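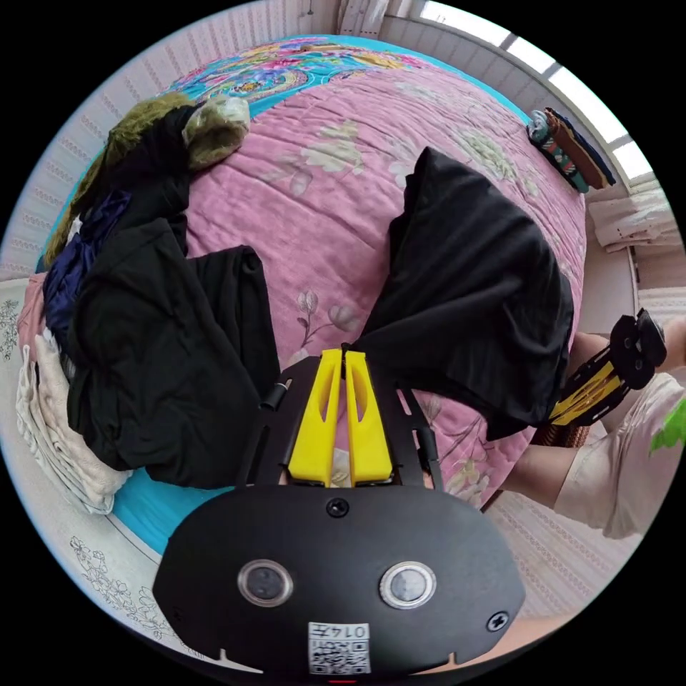
Preguntas frecuentes: ¿puede ya una máquina ocuparse de la ropa?

Imprimir | Enviar por correo electrónico
Tiempo de lectura: 2 minutos
15 de agosto de 2019

¿Se puede comprar hoy un robot que doble la ropa?
Para una casa normal, no. Hay prototipos y máquinas de feria que doblan camisetas si alguien las engancha antes, una por una. El modelo Sokol, que la firma Sistport enseñó en enero, trabaja así.

¿Por qué cuesta tanto?
Un plato tiene siempre la misma forma. Un jersey no: cambia cada vez que se coge, se tapa a sí mismo y se enreda con la prenda de al lado. La máquina tiene que decidir dónde acaba una cosa y empieza otra, y con ropa negra amontonada eso todavía falla mucho. Después hay que encontrar una esquina o una costura por la que tirar.

¿Qué parte sale mejor?
Coger una prenda aislada y levantarla. Con dos pinzas, una a cada lado, también se puede estirar una tela sobre una superficie plana. Una cama sirve, aunque el colchón cede y la colcha se viene con la prenda si la pinza baja demasiado.

¿Y las mangas?
Son lo más lento. En las pruebas de Gorkura, un taller de automatización que trabaja para lavanderías, el sistema tardó 4 minutos en doblar una sudadera. Una persona con práctica tarda mucho menos y además mira si tiene manchas.

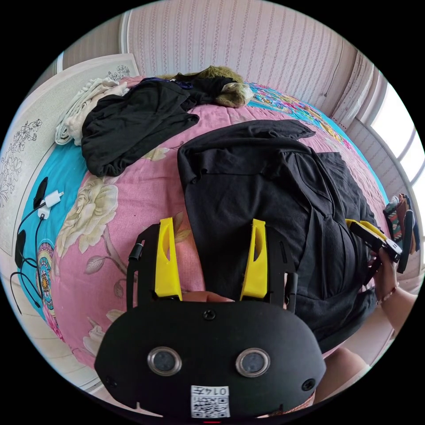

¿Hay que ordenar la habitación antes?
De momento sí. Los cables y los cargadores encima de la cama son un problema conocido: una pinza puede engancharlos junto con la tela. Las mantas de pelo también confunden a los sensores. Conviene dejar a la vista solo lo que se va a doblar.

¿En la industria está resuelto?
En parte. Las lavanderías grandes doblan sábanas y toallas a máquina desde hace años – piezas rectangulares, todas iguales. La planta de Flulcombe pasa 1716 toallas por turno, pero la ropa de los residentes se sigue doblando a mano.

¿Cuándo llegará a las casas?
Dušan Bartoš, ingeniero de Gorkura, no da fechas. «Si me dan 60 prendas distintas, hoy prefiero contratar a alguien», dice. Su equipo se conformaría con una máquina que separe la ropa por tipos y deje el doblado para una persona.

¿Merece la pena esperar?
Si lo que molesta es planchar o doblar, ayuda más una secadora que se vacíe nada más terminar. El robot, por ahora, es cosa de talleres y laboratorios.

2 comentarios | Compartir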